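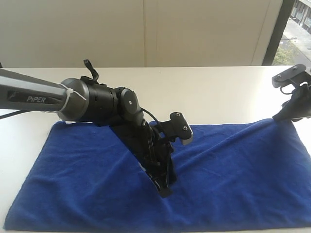 Dornthorpe, 18th February

Minutes of the winter meeting of the Bastdale Open-Air Baths Society

Present: Aitana Casado (in the chair), Eusebio Cabello, Lucía Bravo, Margit Szalai (minutes)
Apologies: Visitación Moya, who sent her remarks by letter
Place: the upstairs room of the library

Opening

Aitana opened the meeting and thanked everybody for coming in spite of the ice on the hill road. The agenda was accepted with one change. Eusebio asked that the matter of the boiler be taken before the matter of the changing cabins, as he had to catch the last bus.

Minutes of the last meeting

The minutes were read and approved. Lucía asked for one correction: she did not say that the gate "must" be painted green, she said it "could" be painted green. The correction was made in the book.

Boiler

Eusebio reported on his visit to the boiler house with the engineer from Iglesias. The boiler itself is in better condition than we feared. The pipe between the boiler and the small pool is not, and the engineer recommends that it be replaced on the full length. Iglesias has given a price of 2,000 for the pipe and the work, with the condition that we clear the path to the boiler house ourselves before they come.

Lucía asked if the price includes the removal of the old pipe. Eusebio did not know and will ask. Aitana reminded the meeting that last time we did not ask this question, and the old radiators stayed behind the kiosk for the whole season.

Visitación wrote in her letter that she would prefer a second offer. There was a long discussion about this. Margit was of the opinion that a second offer is always good, but that no other firm answered us in the autumn. It was agreed to accept the offer from Iglesias if the removal is included, and to come back to the matter if it is not.

Decision: accepted under this condition. Eusebio to write to Iglesias.

Eusebio left the meeting after this item.

Changing cabins

The doors of the cabins on the north side do not close well. Lucía has looked at them with her brother, and they think that the hinges are the problem and not the wood. She offered to change the hinges in spring, when it is possible to work outside with bare hands. The hooks inside the cabins are also too high for children. Margit proposed a second row of hooks, lower. Everybody was in favor.

Visitación asks in her letter that the benches be sanded again, because she had complaints about splinters. Accepted. Sandpaper is still in the shed from last year.

Towels for hire

Aitana presented the question of the hire towels, which has been with us since the old cotton ones were given to the animal shelter. Swimmers who come from the walking path often have no towel with them, and last season we had to send them home or lend them our own.

Naltero can deliver microfiber towels and would take back the ones that are damaged on arrival. Aitana prefers microfiber, because it dries quickly on a line and takes little room in the kiosk. Margit prefers cotton. She finds that microfiber sticks to the skin and that older members will not like it. Lucía said that the older members bring their own towels in any case, and robes too.
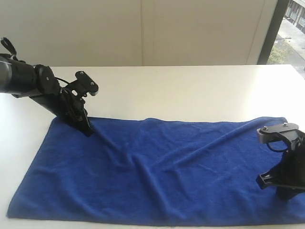 Blue microfiber towel, spread lengthwise on a white tabletop.

The color was also discussed. A strong color is easier to recognize as belonging to the Baths when it goes into somebody's bag by mistake. White was refused by all because of the sunscreen. Lucía asked if blue would give off color in the first wash, and suggested that the first wash be done separately and with cold water. It was also asked who will do the washing. The laundry in Dornthorpe is willing to take them together with the sheets from the guest house, but they want them counted and in closed bags, and they do not collect.

On the price of hire there were two views. Aitana would ask 2 for a towel and 4 for a towel with a key deposit. Margit finds that these are two different things and should not be on the same ticket, or the people at the kiosk will give back the wrong amount. It was agreed to keep the towel at 2 and to leave the key deposit as it was.

Decision: to order about 100 from Naltero, in blue, for delivery before the opening. Aitana to order. Margit asked that it be written in the minutes that she voted against microfiber but not against the towels.

Opening season

The school in Bastdale has asked if the pupils can use the small pool in the mornings in July. Visitación has spoken with the teacher and supports the idea. She writes that the school would bring its own supervision, and that the pupils would be out of the water before the kiosk opens. Lucía was worried about the early swimmers, who like to have quiet. Aitana will speak with them. She thinks they will agree if the school uses only the small pool and if the large gate is kept closed.

If the pipe is not ready, the small pool will be too cold for the younger children. The answer to the school must therefore wait for the answer from Iglesias.

Decision: in principle yes. Visitación to inform the teacher that the final word comes later.

Notice board

The notice board at the entrance still shows the prices from two seasons ago. Margit will make a new sheet and put it behind the glass. The key of the notice board is missing. Whoever has it is kindly asked to bring it back, also without explanation.

Other matters

Lucía asked if dogs may be tied at the fence while the owners swim. Last summer there was a dog that barked for the whole afternoon. No rule exists. Aitana does not want a rule for one dog. The matter was left open.

The hedge on the side of the road must be cut before the birds begin to nest. Lucía has the long shears and needs somebody to hold the ladder. Margit will hold the ladder.

A walker handed in a pair of reading glasses in a brown case, found on the wall near the showers. They are at the library desk.

Next meeting

The next meeting will be held when the answer from Iglesias has arrived, in the same room. Aitana will send the invitation. Margit will bring the coffee, and asks the others to bring their own cups.

Minutes written by Margit Szalai
Read and agreed by Aitana Casado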